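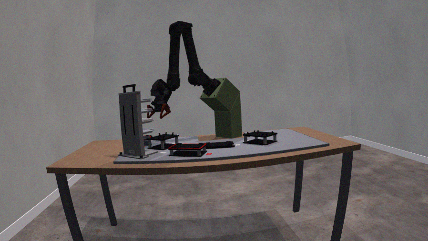 Arm, rack and raised fixtures on one plate. Layout view.

Sharing a Bench With a Robot Arm: Workshop Tips
2 min read

We use cookies to remember your settings. Accept | Manage

I run the plate bench at Cater, and I love what the arm has done for our shifts! Moving 200 plates by hand used to eat the whole morning (and my wrists). Now we set up, check, fix the odd thing, and get time to think. A few habits that help:

1. Give every station one job. Red rims are for work in progress at our shop, and new people pick that up in a day.

2. Label the bench, next to the tray. Small white labels set down on the plate stay put when a tray leaves, so whoever comes in at 9 knows what goes where.
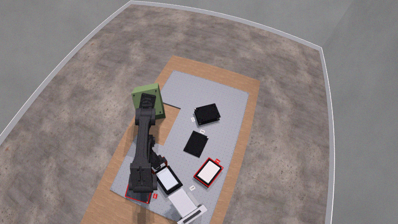 3. Square things up before you press start. A crooked tray is the first thing I look for, and it takes 20 seconds to straighten the lot.

4. Share the programming. Our Gollton crew started swapping turns in March, and the folks who used to do all the carrying now write the best routines – they know every awkward reach!

5. Watch the first pick all the way through. Then go do something better with your hands.

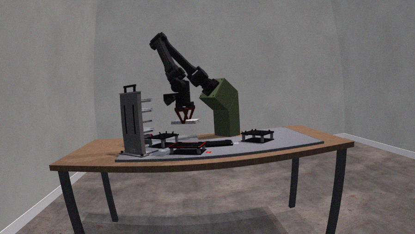

A thin gray plate held level in the gripper, over the table.

Got a bench tip of your own? Send it in, we read them all.

Contact | © Brekalel Workshop Pages | Back to top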